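Thread: Gray upholstered chairs around a white veined top, spacing and floor
Board: Furniture and Fit-out

cbesson_fitout
Ground floor at Skumgate. The chairs are gray fabric with a curved back and black supports, placed at a large white table with a curved edge. The floor is glossy dark gray-green. I need opinions on clearance and on glides. Ceiling lights are round and bright.

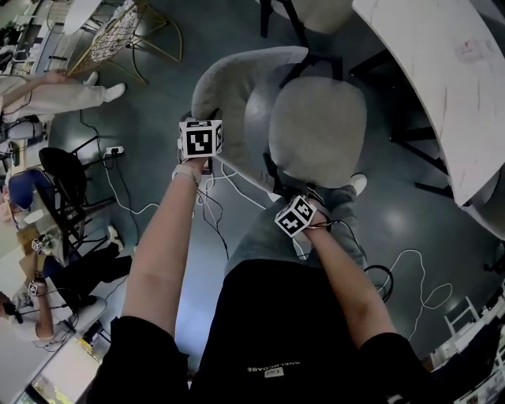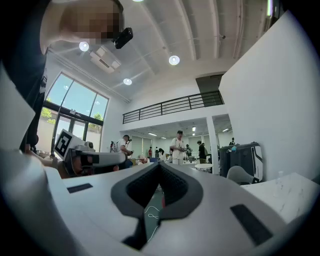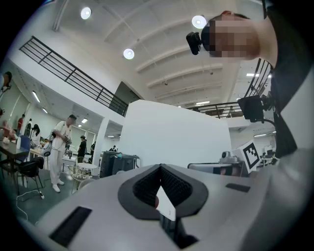 Skumgate, ground floor. Chair and table in the first, ceiling and upper level in the other two.

indira_a
Spacing first. With a curved edge you set chairs by the back, measured at the widest point. Allow 11 cm between backs. The table legs matter more than the top, so check where each seat lands relative to the black leg sections.

tultell_dan
Disagree on 11. Fabric backs rub at that distance once people sit down. I would drop a chair and keep the gap wide.

cbesson_fitout
Dropping a chair is possible. The gold wire chair can go elsewhere in any case. It does not match and the looped legs will mark a gloss floor.

indira_a
Wire legs only mark if the caps are missing. Check those before moving it out.

hallmark90
What glides are on the gray ones? Felt picks up grit on a gloss finish and then scratches worse than bare plastic. We changed to Fosar nylon in May.

tultell_dan
Felt is fine if it is replaced every 3 months. Nylon is loud, and with a hard ceiling and hard floor you will hear every chair.

hallmark90
Loud is cheaper than refinishing.

cbesson_fitout
Current glides are felt, 2 mm, worn. Sastry is quoting on both types on Thursday. I will try the wider gap first and post the measurements.

indira_a
Measure with the chairs pulled out as well as pushed in. You want 90 cm behind them.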